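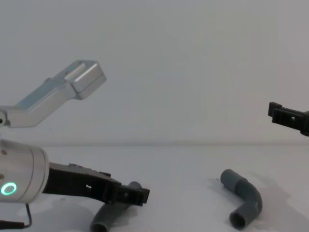
Pipe elbows in grey plastic on a white worktop.

A pipe elbow, also called a bend or, in older trade lists, a knee, is a short curved fitting used to change the direction of a run of pipe. Elbows are made in cast iron, copper, brass, steel and a number of plastics. The plastic forms are the most common in household waste and rainwater work, where pressures are low and the fitting has only to carry water downhill without leaking or catching debris.

Terminology

The angle given for an elbow is not treated uniformly. Most makers state the angle through which the flow is turned, so that a right-angle elbow and a 90-degree elbow are the same thing. Some lists give the inside angle between the two legs instead, under which a shallow 45-degree bend appears as 135 degrees. At a right angle the two conventions agree, and mistakes in ordering are largely confined to the shallower patterns.

The straight portions on either side of the curve are the legs. The open end of a leg is the mouth. A mouth widened to receive a pipe is a socket, and a leg left at pipe diameter, to be pushed into another fitting, is a spigot. An elbow with one of each is known as a street elbow or a single-socket bend.

Geometry

Elbows are classed as short radius or long radius according to the curvature of the centre line. A long-radius elbow offers less resistance to flow and is easier to clear with a rod, but needs more room. Short-radius patterns are used behind basins and in boxed-in corners. A knuckle bend has almost no curve, the two legs meeting at a near corner, and is generally avoided on lines carrying solids.

Materials and colour

Unplasticised PVC, ABS and polypropylene are the usual plastics. The first two can be joined with solvent cement. Polypropylene can't be, and is joined by push-fit or compression fittings. Colour is a matter of trade custom and does not identify the material. Grey is widely used for both indoor waste pipe and outdoor rainwater goods, and the marking moulded into the body should be read before cement is applied.

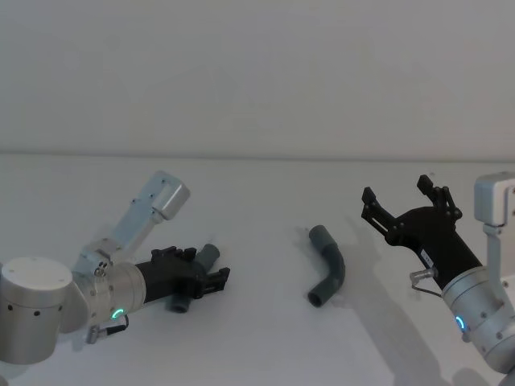

Straight lengths and elbows are normally laid out dry before any joint is made. The pipe is cut square, the burr is removed inside and out, and the depth of the socket is marked on the pipe with a pencil. A second mark, drawn along the pipe and across the lip of the fitting, records the rotation of the elbow. Solvent cement grips within seconds, and a bend set at the wrong rotation usually has to be cut out.

Push-fit elbows contain a rubber ring seated in a groove inside the mouth. The cut end of the pipe is chamfered and lubricated, pushed fully home, then drawn back slightly to leave a gap for expansion. Solvent joints make no such allowance, and long solvent-welded runs require a separate expansion coupling.

Local patterns

The Dovwood pattern, a short-radius elbow with a thickened outer wall, was drawn up by Frans Hoekstra for the Flindum works. The first batch was 1,000 pieces. It was intended for kitchen wastes, where the outside of the curve wears faster than the inside. Roel Lambrechts later added a shallower version for use under baths, listed as Flindum 249. Both went out of production when the works closed, and salvaged pieces do not fit current pipe without an adaptor.

See also: Coupling; Swept tee; Trap (plumbing)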